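Veka 400 hand tracker: a long-run review

April 6, 2024

The Veka 400 is a desktop program for reviewing online poker hands. It imports hand histories, stores them in a local database and reports on leaks by position and stack depth. I ran version 11 on two machines, one of them old, and used it mainly for tournament play.

Installation took one download and a restart. The import wizard found the history folder by itself on the newer machine. On the older one the path had to be typed in, and the field rejects a trailing slash without saying why. A batch of 102 tournament files then loaded with no duplicates. Antes were read correctly, and so were all-in side pots, which the previous release split wrongly when a short stack was in the big blind.

The filters are the strongest part. A query such as "button opens under 19 big blinds, folded to a re-raise" is built from four menus and can be saved. Results appear as a table or a grid of starting hands. Colours in the grid cannot be changed, and the two greens are hard to tell apart on a cheap monitor. 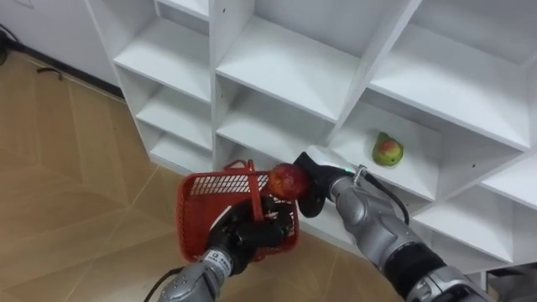 Marion Pringle replied that the greens can be told apart once grid contrast is set to high under Display, but that the setting is lost after every update, and she has stopped bothering with it.

I tried this and it works as she describes. The default should be changed.

The overlay is less convincing. It shows up to 11 figures per opponent, and the default set includes two that mean little below a few hundred hands. With four tables open there was a visible delay on the older machine each time a player was moved. Turning off the popup charts removed most of it. Check the rules of your poker site before using any overlay, as several do not allow them.
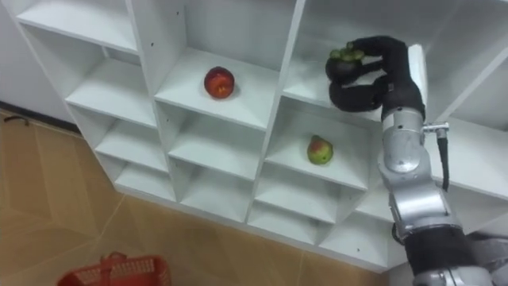 Export is limited to plain text and CSV. The CSV uses a semicolon as separator whatever the system settings, so columns need fixing by hand in some spreadsheets. Notes on players are exported in a separate file and have to be matched by screen name.

Compared with Kundorer, which I used before, the Veka is faster at filtering and weaker at graphs. Kundorer also draws the expected-value line for bounty events, and the Veka leaves bounties out of that line altogether – a real gap for anyone who plays them often.

Support answered one of my two queries. The other, on the slash problem, is still open.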